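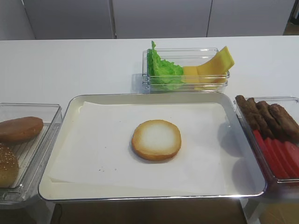 One reader of the previous handout asked whether a clay mask should be left on until it cracks, as the leaflet at the Clarell counter says. It should not, and most of this unit deals with the reasons.

Unit 6 - Masks, Exfoliants and Contact Time

Print this page | E-mail this page

6.1 Water in the outer layer

The outermost layer of the skin, the stratum corneum, is made of flat dead cells held together by lipids. It is thin and loses water to the air at all times. The rate of loss depends on room humidity, air movement, skin temperature and the state of the lipids. A treatment that removes lipids raises the rate. A treatment that covers the surface lowers it for as long as the cover stays in place.

6.2 Clay masks

A clay mask goes through three stages. In the first it is wet and gives water to the skin. In the second the edges turn pale while the center stays dark; surface oil is being taken up at this point. In the third the whole layer is pale and stiff, and it begins to draw water from the skin below. Remove the mask in the second stage.

For the Nimska white clay used in the practical, allow 8 minutes on normal skin and 6 on dry skin. On oily skin the limit is 10. These times assume an even layer. A thin layer reaches the third stage sooner, mostly along the jaw and beside the nose, and those areas should be misted if they pale early.

Rinse with lukewarm water and a soft cloth. Do not scrape. Dry flakes pulled off by hand take surface cells with them - the redness that follows is often recorded on the client card as a reaction to the product, and this is an error.

6.3 Acid exfoliants

Strength on the label is only part of the picture. The pH of the product decides how much of the acid is in its free form, and the free form is the part that crosses the surface. Two lotions with the same percentage can behave very differently. Record both values. If the supplier gives no pH, use a strip and write "strip" beside the reading.

Do not apply an acid before a clay mask in the same session. The Flomside method reverses this order and neutralizes between steps; it is covered in Unit 8 and should not be tried before then.

6.4 Lamps and steam

Steam softens the surface and shortens contact time for everything applied after it. Reduce each time in 6.2 by two minutes if steam was used. The practical room has a 900 watt steamer. Fill it to the line with distilled water and keep the nozzle a forearm's length from the face.

6.5 For the practical

Read the Biswas tables on skin type before the session. Bring a client card with the first column filled in. Patch tests are done on the inner forearm and read at the end of the session, then again the next morning - late readings are accepted until noon.

Unit 7 covers oils and occlusive creams.

Comments (6) | Shares (10)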